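Favside Boards > Home & Kitchen > Dishes, Storage, Small Stuff

Thread: color coded plates for sorting dinner, anybody else do this?
56 replies, page 1

platehoarder_mn
8 Feb 2024
OK so. Two kids, one can't do dairy, the other one lives on it. Was using matching white plates and twice last month they got swapped before I got to the table. So now its red rim = no dairy, blue rim = regular. Plates are pale in the middle with a plastic rim, cheap, round, nothing fancy. Everything gets portioned out of one steel tray that sits behind them. Works great so far. Question is do I buy more in the same two colors or go to four colors for when the cousins are here. Also does anyone know if the rims hold up in the dishwasher, bottom rack. Mine have only been handwashed.

gravyboat77
Two colors. Four colors and you'll be standing there going wait who was green. Ask me how I know

lowshelf
Disagree, we do four and its fine. Write it on the fridge. Kids memorize it in a day, its the grandparents who can't.

Dishwasher: top rack only. Bottom rack warped two of ours, and the rim on a third started coming away at the join. Ours were Urolero tho, not sure what yours are.

platehoarder_mn
No brand that I can find. Got them in a bag at a closing sale, 7 bucks for the lot. Here's the setup on the table, before any food goes out. Red always left, blue always right, tray goes in back so I'm reaching over empty plates and not full ones.
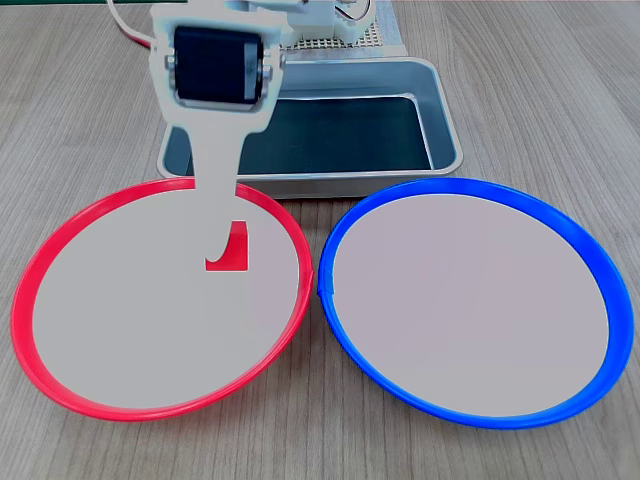
Anyway the left/right thing matters more than I figured. Even if the light's bad or I'm half asleep I know which side is the no dairy side. My mother in law set it up backwards once and I about served it wrong out of pure habit. So now I'm wondering if the colors are even doing the work or if its just the position.

gravyboat77
both. keep both

tinroof_supper
Your blue one has a seam on the left side of the rim, looks like the plastic overlaps a bit there. Mine had one like that and crud got in. Old toothbrush, every wash. If a fingernail catches on it I'd retire that plate

platehoarder_mn
Huh. Never noticed. Will check tonight

lowshelf
That's the same kind of spot ours let go btw. I'd keep that one out of the dishwasher period.

crumbcatcher
Am I the only one who thinks the plates aren't the issue? You've got ONE tray feeding both. If there's cheese anywhere in that tray the red plate is toast no matter what color the rim is. Two trays. Or foil down the middle if you're cheap like me

platehoarder_mn
Tray is dairy free always. Cheese/butter/sour cream gets added to the blue plate after, from the counter. Should've said that in the first post

crumbcatcher
ok fair. I take it back. Mostly. Still separate spoons

tinroof_supper
What's the inside of that tray, is it dark coated or is that just how it looks? Been shopping for one with rounded corners, the square ones are murder to clean

platehoarder_mn
Floor of it is dark yeah, sides are plain stainless. Rounded corners are the whole reason I bought it. Don't use metal spoons in it though, I'm paranoid about scratching. Silicone spatula and done

mrs_overeasy
We went the other way and got rid of color completly. Kid was getting teased by a cousin about the "special plate". Same plates for everybody now, clothespin on the rim of the no dairy one until it's on the table. Comes off, nobody sees a thing. Just something to think about if there's a crowd coming.

gravyboat77
clothespin falls off. then what

mrs_overeasy
Then you remake a plate. Happened once. Not the end of the world

lowshelf
With an allergy it kind of is?? Depends what it is. OP is it allergy or just upset stomach

platehoarder_mn
Stomach. Bad but not hospital bad. If it was a real allergy I'd be doing a lot more than plates. Good point on the teasing, hadn't thought of it, mine fight over who gets red so not there yet lol

Leaning toward more red and more blue, no new colors. Preseo has rimmed plates in both but only sold separate and shipping is nuts. Fallahi has a mixed pack but it comes with yellow and I don't want yellow

crumbcatcher
yellow = snacks. solved

tinroof_supper
Buy the mixed pack, hand the yellow ones to the garage for screws and such. That's where all my odd plates end up

platehoarder_mn
ok thats kind of genius. Will report back on the seam

Next page >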